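Dirnitz: registos de partidas de jogos de tabuleiro em formato digital
Ficha de dados e instruções de utilização
Versão 5, 18/02/2015

Âmbito

O conjunto Dirnitz reúne registos de partidas jogadas em adaptações digitais de jogos de tabuleiro para consolas de 16 bits. Destina-se a investigadores, arquivistas e programadores que estudem regras implementadas em software, comportamento de adversários controlados pela máquina e duração de partidas. Não inclui ROM, imagens de cartucho nem qualquer outro ficheiro executável. A obtenção legal dos jogos é da responsabilidade do utilizador.

A manutenção do conjunto cabe ao Arquivo Lúdico de Purkau, que responde igualmente pela numeração das versões e pela publicação das erratas.

Conteúdo

A presente versão contém 92 partidas completas, relativas a seis títulos. Cada partida ocupa uma pasta própria, identificada pelo código do título e por um número de ordem. Em cada pasta encontram-se:

partida.csv: uma linha por jogada, com o número do turno, o jogador, o resultado dos dados e a casa de chegada
saldos.csv: o dinheiro ou a pontuação de cada jogador no fim de cada turno
notas.txt: observações do transcritor, em texto livre
meta.ini: região do cartucho, número de jogadores e nível de dificuldade

Os ficheiros de texto estão codificados em UTF-8. O separador de campos é o ponto e vírgula. Os valores em falta são representados por um campo vazio, nunca por zero.
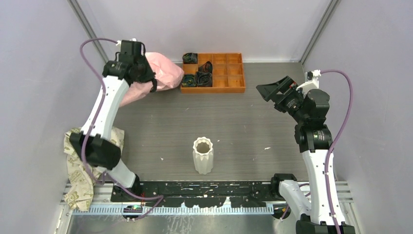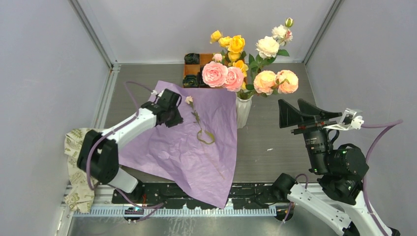
Método de transcrição

As partidas foram transcritas manualmente a partir de gravações de vídeo, com recurso à ferramenta Imhof, que avança a gravação turno a turno e apresenta ao transcritor um formulário correspondente ao jogo em causa. Todas as transcrições foram revistas por uma segunda pessoa. Em caso de divergência, prevalece a leitura do revisor, ficando a leitura original registada em notas.txt.

Nos títulos em que o lançamento dos dados é animado, considera-se apenas o valor final apresentado no ecrã. As trocas e os leilões entre jogadores são registados como jogadas autónomas, com o código T ou L na coluna "tipo". As propostas recusadas pelo adversário controlado pela máquina constam do registo desde a versão 4; nas partidas anteriores não foram recuperadas.

Limitações conhecidas

Em 38 partidas, a gravação começa depois da escolha dos peões, pelo que o campo "peao" se encontra vazio. Este facto não afeta a ordem dos jogadores.

A distribuição por títulos é desigual. Os utilizadores que pretendam comparar jogos entre si devem ponderar os resultados em conformidade.

As partidas gravadas em cartuchos europeus correm a uma cadência diferente da dos cartuchos japoneses e norte-americanos. Os tempos constantes da coluna "duracao" não foram normalizados.

O código de título CUN, utilizado até à versão 3 para a coleção Cunositz, foi substituído por CNZ. Os scripts que dependam do código antigo terão de ser atualizados.

Utilização

Para verificar a integridade do conjunto, execute na pasta principal:

imhof verificar --tudo

O comando devolve a lista das pastas incompletas. Se não houver ocorrências, não é apresentada qualquer mensagem.

Licença e citação

Os registos podem ser utilizados e redistribuídos para fins não comerciais, desde que seja mencionada a origem e indicado o número da versão. As marcas e os títulos dos jogos pertencem aos respetivos detentores.

Forma de citação recomendada: Arquivo Lúdico de Purkau, Dirnitz: registos de partidas, versão 5.

As correções devem ser enviadas por escrito, com indicação da pasta, do turno e da coluna a que dizem respeito.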